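The Three That Stayed

By the time October came around, Salma Erraji had given away nearly everything her aunt had left on the shelves, and she was rather proud of herself. The cookbooks had gone to the Kavus girls downstairs, the atlases to the school on Soliman Street, and the mysteries (there were so many mysteries!) had ridden off in the back of a neighbor's van to the secondhand shop by the Trakside depot, where a young man paid her 50 dollars for the lot and seemed to think he had robbed her.

What remained were three books her aunt had carried home from her teaching years abroad, and Salma could not read a word of them. She had meant to pass them along with the others. She had put them in the box twice, in fact, and both times she found herself lifting them out again on the way to the door, the way you go back for an umbrella. So on Tuesday evening she made a pot of tea, much too strong, and stood them up on the table to see how they looked together.
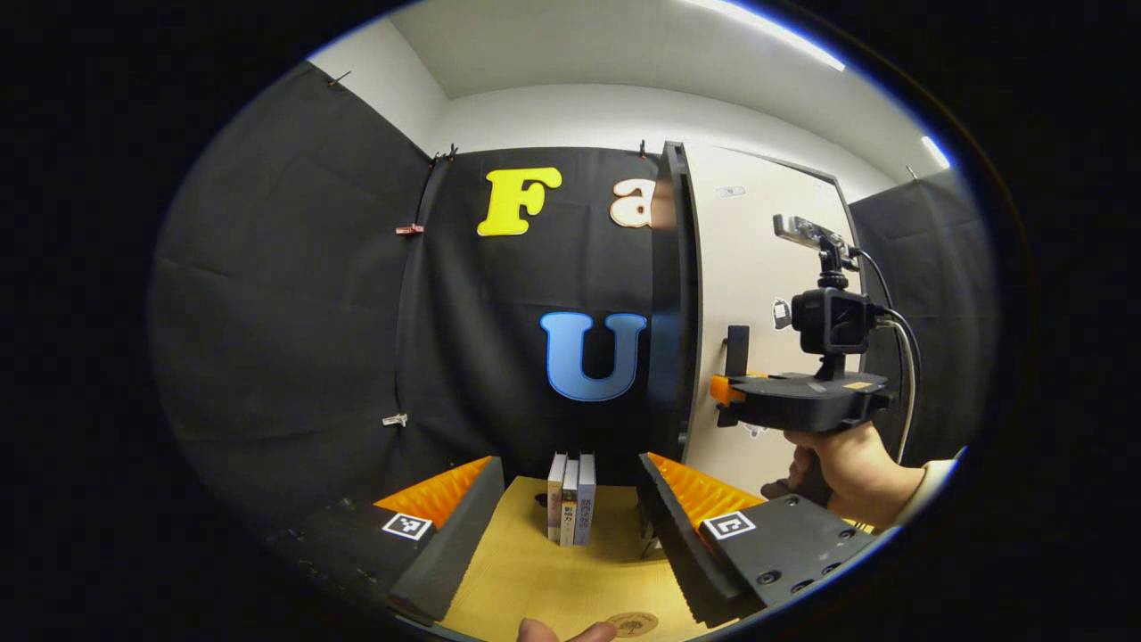

Three books on the light wooden table, their pale spines facing out.

They looked, she thought, like her aunt's friends waiting for a bus, all dressed in the same washed-out colors and none of them in any hurry. She remembered the middle one best. It used to lie on the arm of the green chair all through the winter, and when Salma was six and home with a fever, her aunt had read to her from it for an entire afternoon, without translating a line, and Salma had listened as if she understood every bit of it and had asked for more when it got dark.

She wondered now what it had been about. It might have been a love story, or a history of canals, or something terribly dull about taxes, and her aunt would have read it in that same low, rising voice all the same.

The tea had gone cold. Salma drank it anyway, then carried the empty box out to the hall closet and came back to clear a place on the shelf over the radiator, where the lamp was.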